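Isach Perception Module: Set-up Guide
September 2025
Prepared by Nasrin Ghorbani and Erhan Aksoy

Section 3. Defining Shelf Regions and Registering Objects

This section describes how to divide a storage unit into named regions and how to register the objects kept in it. The work is carried out in the Isach region editor. Camera calibration must be complete before the operator begins. If the calibration status reads "Expired," return to Section 2.

3.1 Loading a view

1. Start the region editor from the Isach main menu and select the workspace profile.
2. Move both arms to the standby pose. The grippers may remain in view, provided that they do not cover a shelf edge.
3. Select Capture View. The editor stores one color image and one depth image under the same view number.
4. Examine the depth image for gaps. Clear plastic and polished metal often return no depth. Gaps of this kind are filled in step 3 of 3.3 and do not require a new capture.

CAUTION: Do not enter the reach of the arms while the status bar shows "Motion Enabled." Selecting Capture View does not disable motion.

3.2 Drawing regions

A region is a flat support surface together with the open space over it. Each tier on each side of a divider is a separate region, even where two tiers stand at the same height. The work surface at the bottom of the unit is also divided, along the line of the divider, so that each part can be assigned to one arm.
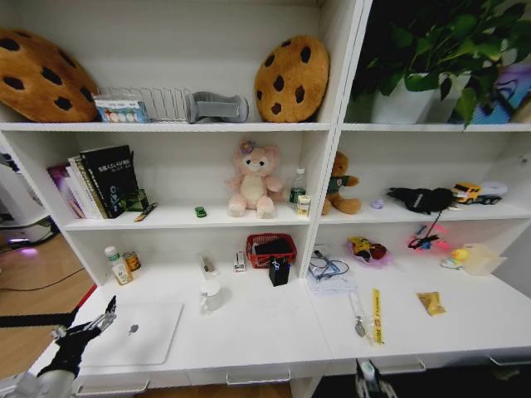

Figure 3-1. Head camera view of the shelving unit and desk surface, both grippers in view.

1. Select Add Region and mark the four corners of the support surface. Mark the front edge first.
2. Enter a name. Names may contain letters, digits, and the underscore. The names used in this guide follow the pattern side_tier, for example left_middle.
3. Set the clearance height. The default is taken from the depth image and should be accepted unless a plant or other soft object hangs into the opening. In Figure 3-1, the leaves at the top of the right section spill over the shelf edge, and the clearance for that region must be set by hand.
4. Repeat for each region, then select Check Overlap. Overlapping regions are shown in orange and cannot be saved.

NOTE: Drawer fronts are not support surfaces. Handles are registered under Fixtures (Section 5).

3.3 Registering objects

1. Select Propose Objects. The detector draws an outline around each item and assigns it to a region.
2. Accept, rename, or reject each outline. Items that touch are often proposed as one object. Use Split to separate them, as for a bottle with a carton in front of it.
3. For transparent items, open the Depth tab and select Fill from Outline.
4. Assign a grasp class. Use Soft for plush toys and cushions, Rigid for cups and bottles, and Flat for a closed laptop or a ruler. Cables and straps are assigned to No Grasp in this release.
5. Select Save Map.

The object limit is 1,000 for each workspace profile. The planner reads the saved map at the start of each task and does not take account of later edits until the task ends.

CAUTION: An object left unregistered is treated as an obstacle only if it is taller than 10 mm. Thin items lying on the desk, such as a spoon, must be registered or removed before arm motion is enabled.

3.4 Error messages

Error 29, "Region has no support plane." The corners were marked on the front face of the shelf. Delete the region and mark the upper surface.

Error 31, "Map locked." A task is running. Stop the task and save again.

Maps made with the Fevon plug-in before the July release must be converted with the Import tool. The conversion keeps region names but discards grasp classes.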